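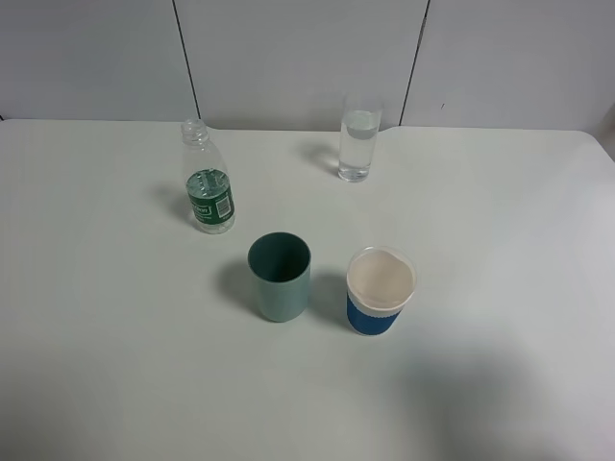 Start layout for the sorting task: water glass, bottle, green cup, paper cup.

Flillo Club Guide 4: Teaching the arm to clear a table

This guide covers recording and checking demonstrations for the table task in the Akbridge schools round. It assumes you have finished Guide 3 and that the arm homes without errors. If it does not, go back and redo the joint offsets. Entries close on 31st May.

What you need

The club arm with the ribbed fingers fitted
The fixed camera and the wrist camera, both plugged in before the laptop is started
The Boster recording program, installed from the club drive
A glass, a plastic bottle, a plastic cup and a paper cup
A dry cloth

Step 1. Set the cameras

Open Boster and select both views. The fixed view must show the whole working area, including the back edge of the table. The wrist view must show both fingertips. Set exposure to manual on both cameras. Automatic exposure changes the brightness of a white table every time the dark fingers move, and the recordings then do not match each other.

Lock the exposure at a value where the table comes out light grey. If it is pure white, the rim of a clear glass disappears into it.

Step 2. Place the objects

Leave enough space for an open finger on each side of an object. Two cups may stand close together, but then the outer one has to be taken first. Change the layout between recordings. Shadows are allowed to fall across other objects, and you should not move the lamp to get rid of them.

Liquids are permitted under the Akbridge rules. Start with empty cups and add liquid only when the arm can lift and set down an empty one without a knock. A paper cup needs a lower grip force than a glass. In our settings file the force limit is 500 for paper and 2000 for glass, in the controller's own units. Do not copy these numbers to a different arm.

Step 3. Record

Press R to start and R again to stop. Move the arm with the hand controller. Approach from above, stop, open the fingers fully, lower, close, lift. Keep the stop in. Runs recorded without it gave us a model that closed its fingers on the way down and pushed the cup over.

Finish each run with the arm at home and the fingers open. Runs that end anywhere else are rejected by the checker in Step 4.

Step 4. Check the wrist view

Play the run back at half speed with the wrist view enlarged.

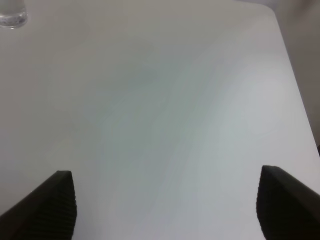 Kendra Campbell commented that her group kept losing clear glasses near the edge of the wrist view, and asked whether those runs should be thrown out. They had been deleting every one and were running short by April.

Keep them, provided the glass is complete in the fixed view at the same moment. The model takes both views together. Delete a run only if the object being picked up is missing from both, or if a cable crosses the fingers while they close.

Next, run the checker:

boster check --folder runs --strict

It prints one line per run. "OK" needs no action. "LATE" means the two cameras are out of step; unplug both and restart the laptop. "SHORT" means the run ended before the arm was home.

Step 5. Train and test

Our April set had 193 accepted runs. Copy yours to the Olatunji machine in the electronics room and start training from the menu. Leave it overnight. Test with 3 layouts that are not in the recordings and write the result of each on the log sheet, including failures. Keep one hand on the stop button during every test.

Known faults

Fingers slip on glass: wipe the pads and the glass with the dry cloth, then test again before raising the force.
Arm stops above the object and does not lower: the table height in the settings file is wrong. Measure from the base plate.
Wrist view soft at the far side: normal. The lens is set for the distance between the fingers.

Guide 5 covers stacking.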